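Visit report: computer refurbishing hall, Grallura works, Prisasden

Filed under: site visits, electronics reuse

The Grallura hall sits at the back of the old Neagu furniture plant, behind two loading doors. Our group went through it in March, starting at the receiving bay and finishing at the packing tables. Nelu Coman led the tour and took questions at each stop. The notes below cover the parts of the line that deal with office desktops. Laptops go through a separate room, and we had no time for it.

Intake

Machines arrive on pallets from offices and public buildings. Each one gets a barcode at the door, a weight and a visual grade. The month before our visit closed at 573 units accepted. The hall is laid out for 600, and Coman said the limit is shelf space in the waiting area – the benches could take more.

Grading is done with the side panel off. Staff look for corrosion, swollen capacitors, missing covers and signs of liquid. Cases with a bent rear wall are stripped for parts.

Bench work

The benches are waist high, with an antistatic mat and a ground point at every station. Open cases are laid flat for work on the board. Memory and processor come out early and are tested in a separate fixture. The socket is then inspected under a lamp for bent contacts before anything goes back in. One of the Dell boards was at this stage, with its two memory slots empty and the socket bracket flipped open.

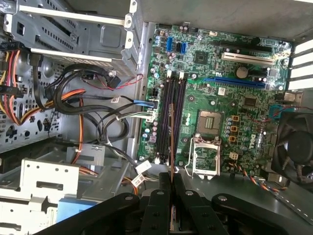
Memory handling

Modules are sorted by type, then by capacity, then by speed. Mixed pairs are split up and matched again from stock. Contacts are wiped with a lint-free cloth and isopropyl alcohol, and a module that fails one full test pass is scrapped without a retest. The most common size in the desktop bins is marked 4000 on the shelf labels, a rounding of the true figure in megabytes that dates from an older inventory program.

Modules are held by the short ends or the upper edge, clear of the contacts. Before seating, the notch is checked against the key in the slot and the latches are opened fully. Coman's view is that most slot damage comes from pressing on one end first. The written procedure asks for even pressure until the latches close.

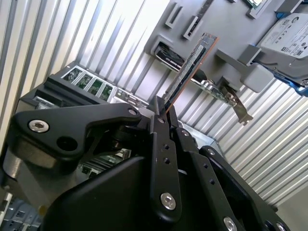

The test itself runs from a network image. A pass takes long enough that one technician can look after a full bench, and results are written to the same record as the barcode. A printed slip goes on the case only when every line has cleared. I asked about intermittent faults. Those are logged under a separate code and the machine is held for a second run overnight.

Graphics cards

Most office desktops leave with the processor's own graphics. Where a card is present it stays with the machine if the fan spins freely and the outputs all work. Among the open desktops was one fitted with an NVIDIA Quadro K620. Cards of this class are kept for drafting rooms and schools that teach CAD, and Skastora, the resale partner, lists them on a page of their own.

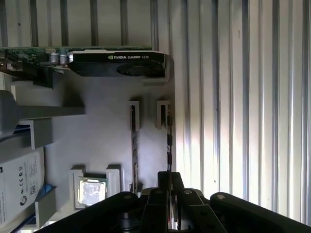 Fans are cleaned with a soft brush and low-pressure air, with the blades held still. Thermal paste is replaced on every processor, on graphics chips only if the load test shows a high reading. Expansion slot covers are a small recurring problem: many machines arrive without them, and the hall keeps a bin sorted by height.

Packing and dispatch

Finished units are closed, wiped down and wrapped in reused foam. Power cords are bagged separately. Skastora collects from the second loading door at 4 in the afternoon, and anything not wrapped by then stays until the next pickup.

Practical notes

Closed shoes are required and wrist straps are handed out at the bench area. The floor is noisy near the air line, so stand close to the guide. Parking is on the Neagu side of the yard. Groups wishing to see the laptop room should ask for it when booking.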